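Re: [gripper-list] Jaw won't let go after a stall
From: Sunita Shukla
Date: 28 April 2024

Hi Mattes, and hello to everyone who wrote to me off-list,

Mattes Ackermann wrote:
> Ours closed on a toy last night and simply stayed closed.
> The open command went out fine, the log says so, and the
> fingers never moved. Had to cut power to get it back. Has
> anyone on the Starano boards had the same thing?

Oh yes, we certainly have, and I'm so sorry you had to meet it late at night! We lost most of January to this one. Our log showed error 3941 every time, and I spent days blaming the servo (I even bought a new one from Bimdale, which now lives in a drawer) before I thought to look at the stall limit.

What happens on ours is that the jaw meets something firm, the current climbs, and the board goes into its protective state. That part is fine and I'm glad of it. The trouble is that it then ignores the open command along with everything else, so whatever is between the fingers gets held there by the gearing.

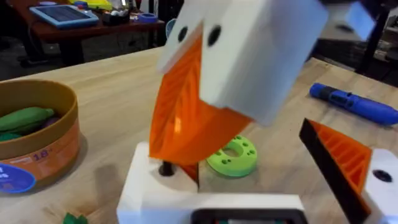 I had our limit set at 2000, which was far too generous for soft ribbed fingers. They bend so nicely that you don't notice how hard the motor is working until it has already tripped. I brought it down in small steps, and at the lower setting we did 20 grasps in a row without a single lockup, which felt like a holiday.

Two other things, while I'm rambling. Please check the screws on the finger mount, as one of ours had backed out and the jaw was binding all on its own. And do put a power switch where you can reach it with your left hand! I got my thumb pinched reaching across the arm for the plug. It was only a bruise, but I felt very silly.

Write back and tell me how it goes,
Sunita

3 comments

vetwood_tom
Same error here on firmware 7. Lowering the limit fixed it.

Gachanja
Does a reset over serial clear it, or do you have to cut power?

Sunita Shukla
Only cutting power worked for us, I'm afraid. If you find a gentler way, please post it!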